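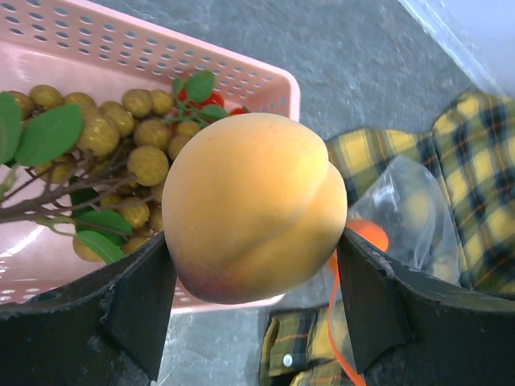 Peach and longans, pink basket

Ticket 568 – Fruit going soft too early in the pantry basket
Opened by: Eugeniusz Kołodziej
Category: Kitchen and pantry / fresh produce
Status: Closed

Eugeniusz Kołodziej wrote:
Hello all, and thank you in advance for your patience, because I do tend to go on a bit. I look after the shared pantry at Plinivden and we keep our fruit in pink plastic baskets, the kind with rows of small oval holes in the walls. We have 4 of them, bought when the pantry opened in August. The peaches come in firm and smelling of very little, and then within two days they have a soft brown patch on one side. It is always the side that was lying down. The longans in the same basket are usually fine, maybe a bit dry in the skin.

The picture has one of the large peaches, pale yellow-orange with a reddish-purple blush at the tip, and a bunch of longans in the basket behind it. I'd love to know if it is the basket, the shelf, or me.

Things I have tried already:
– Moved the basket away from the window. No change that I could see.
– Washed the basket with dish soap and dried it overnight. It smelled nicer, anyway.
– Changed from the Symonenko delivery to the Voreo one for a week. Same soft patches, and the Voreo plums were sour.

Reply from Pantry Help:
Hi Eugeniusz, please don't worry about going on, the long tickets are the ones we can do something with! I don't think it's you. A couple of questions. Are the peaches going in on top of the longans or under them? And is there anything on the floor of the basket, a towel or some paper? A peach that is ripening gets tender at the spot where its weight sits, and hard plastic is not kind to it. Twiggy bunches can also poke the skin, and you won't notice the mark until the next day.

Eugeniusz Kołodziej wrote:
Under them, I'm sorry to say. I put the peaches in first as they are the biggest, and then lay the bunches over the top with the leaves still on (my mother always kept the leaves on, and I have never asked why). Nothing on the floor of the basket at all, just the bare plastic.

Reply from Pantry Help:
Then let's start there. Please take the bunches out and give them a basket of their own. Leaves can stay if they look fresh, but pick off anything limp. Fold a clean cotton dish towel in the peach basket and set the peaches on it in one layer, stem side down, not touching if you have the room. Try not to press them to see if they're ready – smell near the stem instead. Once they smell sweet, move them to the fridge and eat them within a few days.

Update, 21 February 2021, Eugeniusz Kołodziej:
Well, I am very pleased to report back. We had a box of 13 peaches this time and I did everything as you said, with two old Retance dish towels that were too thin for drying anything. After almost a week there is one peach with a soft spot, and I believe I dropped that one on the way in from the car. The longans are in their own basket one shelf up and people are eating more of them now that they don't have to dig.

I still have to write a new label for the shelf, as the old one says FRUIT ALL TOGETHER PLEASE in my own handwriting. Happy for you to close this, and thank you for being so kind about it.

Reply from Pantry Help:
Lovely news, closing now. If the soft spots come back when the weather warms up, reply to this same ticket and it will reopen.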